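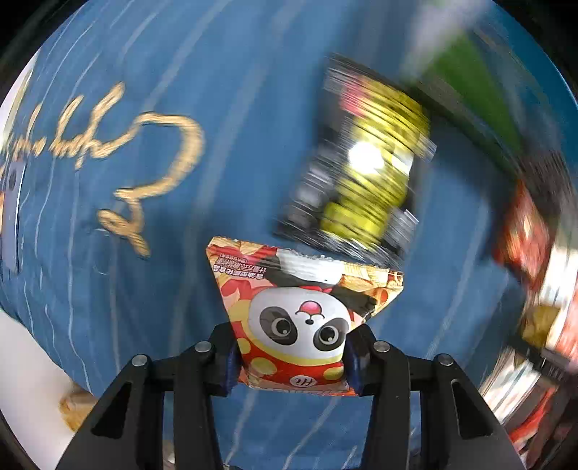

Nornadik opens orders for Plasach hand-held gripper kit

Nornadik has put its Plasach gripper kit on general sale, after a summer of taking names on a waiting list. Two fingers, black brackets, blue contact pads. Price is $500 for one, and there's a bundle of 10 at $4,000 for labs that want a whole team picking at once.

Each kit ships with 2 spare pads and a camera mount. No camera. Buyers supply thier own, wide lens recommended.

Snack packaging has been the selling point so far – small foil bags, the kind with a crimped top that crumple if you squeeze too hard. The pads grip from both sides and hold the bag upright. Firm says the pad material was changed after early users complained about slipping on shiny wrappers.

Reseller Funamel is handling US orders, with first boxes going out in September. Wei, the labeling software sold alongside it, is extra and billed monthly. No word yet on a left-handed grip, which waiting list customers asked for more then once.

Returns accepted, unopened only. Replacement fingers will be sold separately – price to come.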